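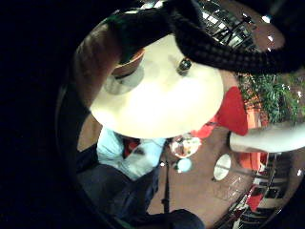

Week 3 – Automation and front-of-house work

Reading: Pin-yu Tsai, chapter 3 of the course reader. Case: Mallier, a hospitality group with 332 staff.

Mallier started by automating table clearing. Employees wore or carried recording equipment during normal shifts, and the recordings were used to train the machines. Workers were therefore doing two jobs: serving guests, and showing how it's done.

What changed for staff:
Rosters. Late shifts were shortened first. Casuals lost more hours than permanent employees.
Skills. 16 people were retrained as floor technicians at a slightly higher pay grade. Most had asked for it.
Pace. Clearing used to give people a break from talking to guests. With that gone, several described the shift as more tiring – Tsai calls this "concentrated service labour".

Yuk-lan Man disagrees on the last point. She argues the tiredness comes from understaffing and would have shown up anyway.

For the tutorial: bring half a page on who should own recordings of a worker's hands doing paid work. Compare with the Stumitz agreement from last week.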